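20 January 2018
By Wainwright
Print | E-mail

1/ Notes on keeping a paper filing system under control. I cut mine down in June and it has stayed down. The method is dull, which helps.

2/ Start with one drawer. Empty it completely before sorting anything. Sorting in place mostly moves paper from the front to the back.

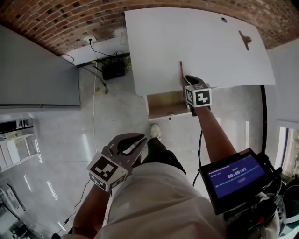
3/ Limit each drawer to 25 folders. Past that, labels overlap and you start guessing. My limit was 200 sheets per drawer at first, but sheets are tedious to measure.

4/ Name folders by who sent the paper: bank, landlord, Nukwood, Jovden. Topic names drift. "House" and "Home repairs" will both exist within a year.

5/ Scan only what you would need while away from home. I index scans in Tana with sender, date and folder name – no tags.
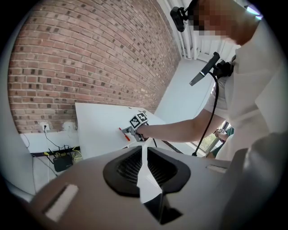 6/ Retention. Warranties go when the item goes. Utility bills stay until the next annual statement. Tax papers follow whatever your accountant or tax office requires.

7/ Labels: block capitals, one color of ink for current folders, another for closed ones. Test the marker on scrap first. Some inks bleed through thin tabs.

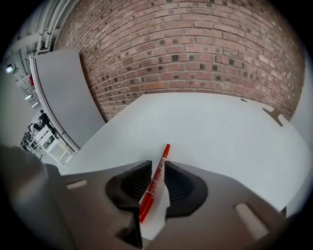
Red marker, cap on.

8/ Review takes more than three hours the first time and much less after that. Put closed folders in a box with the year on the short side – the long side usually faces the wall.

9/ Next thread: shared folders for two people who file differently.

Last updated: same day, post 6 reworded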